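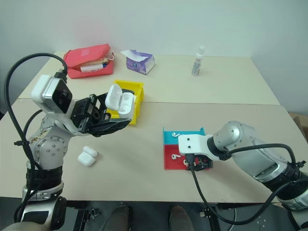
23 Oct 2021

The Sullano gripper kit has now been on our pair of arms long enough for me to write something useful. I said in January that I would only review it once it had done small, slippery parts, and earbud cases are as small and slippery as I am prepared to go.

What you get: two grippers, two wrist brackets, a camera module for one side, cable, ties, and a licence for Rindska, the teaching software. The grippers are not a matched pair. The left one is the multi-jointed version with flat finger pads, meant for holding a body steady or presenting it. The right one is much smaller and points straight down, for picking out of trays. Sullano will sell you two of the same, but the mixed set is cheaper and I think more sensible.

Fitting was dull, in a good way. The brackets are drilled for the common flange pattern and went on with the bolts supplied. The printed instructions give a torque for the wrist bolts and none for the finger pads, so I asked support. Tineke Van Leeuwen replied the same afternoon with a figure and a corrected page, which I gather is now in the download.

The test task is sorting AirPods and their charging cases. Cases belong in the yellow tray on the left. Loose earbuds go in the divided tray, blue at the back and red at the front. The case gripper handles an open lid better than I expected. The pads spread the load along the body and the hinge is left alone, provided you approach from the side. Approach from above and the fingers close on the lid first. Rindska does not warn you about this.

Earbuds are harder. The stem gives the small gripper something to hold, the rounded end does not. Over 95 picks with the default settings I had 4 drops, all of them on buds lying with the stem against a tray wall. Dropping the closing speed to 33 per cent cured most of it and cost very little time. A tray with a sloped wall would probably cure the rest.

Now the cable. It is thick, black and stiffer than it needs to be. On the left it has to make a big loop over the camera module before it runs back down the arm, and if you shorten that loop the wrist stops early. On the right it hangs from the gripper across the tray and the front of the table. I have tied it at every joint I can and it still wants watching on long moves. Leung make a flatter cable with the same connector and I have ordered a length to try.

Rindska itself is fine. Teaching a point is quick, naming it is slow, and the undo goes back one step only. Li-hua Au has written an export script for people who keep their waypoints in Suvenance, and it worked first time on our files.

The pads are rated for 2000 cycles before inspection. I will post wear measurements when we get there, along with whatever the Leung cable does.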